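The Long Wait for a Water Result

12th July

By the Dredton regional desk 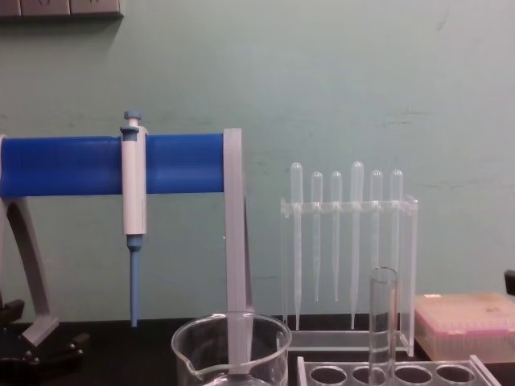 A pipette stand on a laboratory bench.

When the bore at the Dredton sports ground was closed last winter, the shire put up a sign saying test results were pending. The sign stayed up for five weeks. By the time it came down the football club had missed two home games and the canteen had bought 900 litres of bottled water from the supermarket in town.

Five weeks is not unusual. Across the district, people who drink from bores, tanks and small town supplies have got used to waiting. A sample taken at the tap has to be kept cold and has to reach a laboratory within a day for most bacterial tests. Dredton is almost 300 kilometres from the nearest lab that does the full range. The courier leaves once a day, before lunch, and not at all on public holidays.

If the esky misses the truck, the sample is thrown out and somebody has to go back and take another. That happened twice at the sports ground. The third sample got through but came back with a high count, so the rules called for two more clear ones, taken a week apart, before the tap could be turned on again.

Most households out here are not covered by any rules at all. There are 292 registered bores in the shire and many more that were put down before anyone kept a list. A private bore is the owner's business. The shire recommends a test every year and after any flood, but it does not check and it does not pay.

A basic bacterial test is not dear. The cost climbs once metals, nitrate and farm chemicals are added, and a family wanting the lot can spend more than $200 before freight. Plenty of people look at that figure, look at the glass of water, and put it off another year. The water looks fine. Water with nitrate in it looks fine too, and so does water with arsenic.

Nitrate is the one that worries district nurses. It gets into shallow bores from fertiliser, stockyards and old septic tanks, and it is a danger to babies fed on formula. Boiling does not remove it. As the water steams off, what is left in the kettle is slightly stronger. Parents who have been told all their lives to boil the water if in doubt are often surprised to hear this.

Tank water has its own troubles. Leaves, frogs and bird droppings wash in off the roof. Older houses may have lead flashing, and a few in the Strömberg valley still have their original painted iron. A first-flush diverter helps a good deal, provided it is emptied. A mesh screen on the inlet keeps out mosquitoes and most of the frogs. The sludge on the bottom of the tank should be cleaned out every two or three years, and the outlet should sit well clear of it.

The shire has tried to shorten the wait. From August it will share a refrigerated run with Tusance, the next shire to the east, which already sends its own samples south in the afternoon. Householders will be able to drop sealed bottles at either depot until two o'clock. The bottles must be the sterile ones handed out at the counter. Jam jars have been turning up, washed and unwashed, and they can't be accepted.

Taking a sample properly is not hard. Pull off any hose fitting or aerator, wipe the spout with diluted bleach and let the tap run for a few minutes. Keep your fingers off the inside of the lid. Fill to the line, leave the powder in the bottle where it is, and get the bottle into an esky with ice bricks straight away. Write the time on the label. A missing time is the most common fault on forms from this district.

At the sports ground the bore head has been raised and given a concrete apron, so that runoff from the car park no longer pools around the casing. The old casing had rusted through just below the surface. Three other bores on Dremik Road are of the same age and were drilled to the same pattern. Their owners have been sent a letter suggesting they have a look.

Contact the editor | Copyright, all rights reserved | Back to top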